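Nelora notebook -- shared sim, living room set
20/08/2023
Print this entry | E-mail this entry | 4 comments

Sunday, so the build queue is mine and so is the blame.

Carried on with the costmap trouble from July. Short version for Toshio: the planner still refuses routes it ought to love. It will go the long way round the dining end to avoid a patch of floor with nothing on it, then brush past a chair as if they were old friends.

Started by pinning everything that could be pinned. Same room seed, same start pose, depth noise off, Orno (the local planner) on the commit before Sumaiya's tidy-up, so she can stop looking hurt when I say the word "regression". Ran 100 start/goal pairs. 33 of them failed, all with "no valid path", which is Orno's way of saying it would prefer not to.

Went through the failures by goal and not by start this time. Should have done that weeks ago. Nearly all of them want to cross the middle of the room. So either the middle of the room is haunted or something small is being inflated into something large.

Dumped the obstacle layer at each step. There it was: a fat diagonal sausage across the floor. The object underneath is the thin black stick. It has hardly any height, but the segmentation hands it over as "unknown", and unknown gets the full inflation radius, same as a wardrobe. Meron wrote that rule and it's a sensible one for things a base could get wedged on. It's less sensible when the thing could be a bit of flex.

Tried three things:

- Halved the inflation for unknowns. Failures down to 9. It also let the base clip a table leg twice, so no.
- Height gate on unknowns, anything under the threshold marked as "costly" and not "lethal". Failures also down to 9, no clipping. Better.
- Height gate plus a decay on stale cells. Planner got very brave very quickly. Reverted before lunch and shall not be discussing it.

The remaining 9 are a different bug, I think. They all start close behind the white chair, and the back is made of slats. Depth rays go through the gaps, the clearing step sees free space on the far side and helpfully rubs out the chair. Next frame it's back. Next frame it's gone. Orno replans at every change of mind, runs out of budget at 400 ms and gives up, and I can't say I'd do any better. Yabsira had the same thing with a bannister in the Dudás flat and got round it by not letting a single ray clear a cell unless its neighbours agree. Will pinch that tomorrow.

Also: the stair-stepped edge along the right-hand wall. I lost an hour convinced it was leaking into the floor mask. It isn't. It's only the renderer, the geometry underneath is straight, and the mask comes from the geometry. Writing it down so that I don't lose the same hour again in a fortnight.

View from one of the bad starts, kept with the log:
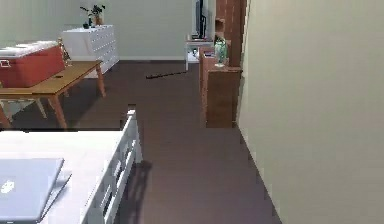 Noreen Costello

From there a person would walk straight up the boards towards the television and step over the stick without a thought. With the height gate in, the base now goes up the right-hand side, nearer the plain wall, and swings in before the tall cabinet. Not elegant, but it gets there. The green vase has never once been in the costmap as far as I can tell, being up on its ledge and also see-through. Leave it alone for now, it's out of reach of the base anyway. Sterar people will care when they start on arm planning.

To do:
- port Yabsira's neighbour check, rerun the 9
- ask Meron whether "unknown" could come with a height attached
- move the gate threshold out of the code and into the config, where it can be set wrongly by everyone
- rerun the full 100 with depth noise back on, and have a biscuit ready

Shared 2 times | 4 comments

Recent entries
Clearing rays and the Dudás bannister (Yabsira Negash)
Orno tidy-up: what moved where (Sumaiya Mondal)
Inflation radii, second attempt (Meron Ambaye)
Why the sim clock runs backwards on Toshio's machine (Toshio Miyazaki)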